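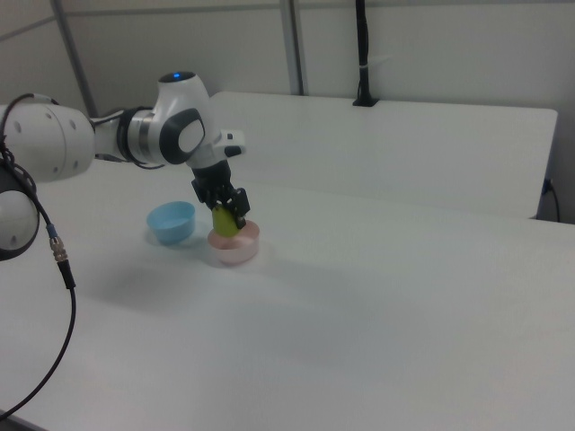
Plorlow small bowls: review

19 September 2021
By the Floltport Kitchen Desk

Search reviews Enter keyword

We bought the Plorlow bowls in February to replace a mismatched lot of cereal bowls. They are sold singly in several colours, and we chose light blue and pale pink. Each holds 400 mL to the brim. In practice you'll want to stop well short of that with soup.

They are good for yoghurt, cut fruit and a single serve of porridge. The plain wall is easy to wipe and the thin rim is comfortable to drink from. The colour hasn't faded in the dishwasher.

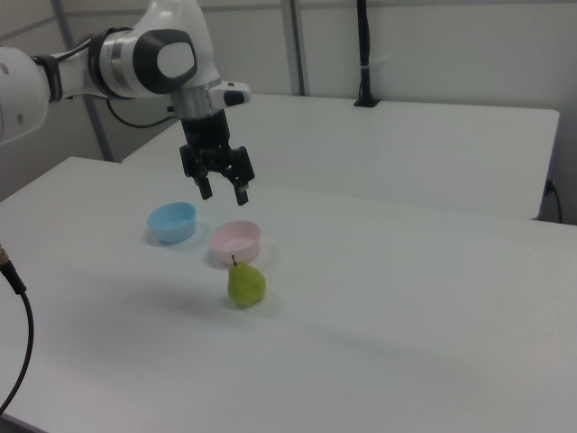
One reader in Grulluvden wrote in to say hers got too hot to hold after 3 minutes in the microwave, and that she has gone back to the Nic Giolla range for leftovers. Ours were the same. Use a tea towel.

The other complaint is stacking. The bowls jam together if put away damp, and a stack of 5 wobbles in the cupboard.
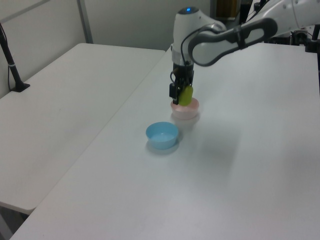

Plorlow small bowl, pale pink.

Score: 3 out of 5. Fine for breakfast, less so for reheating.

Contact us | © Floltport Kitchen Desk | Back to top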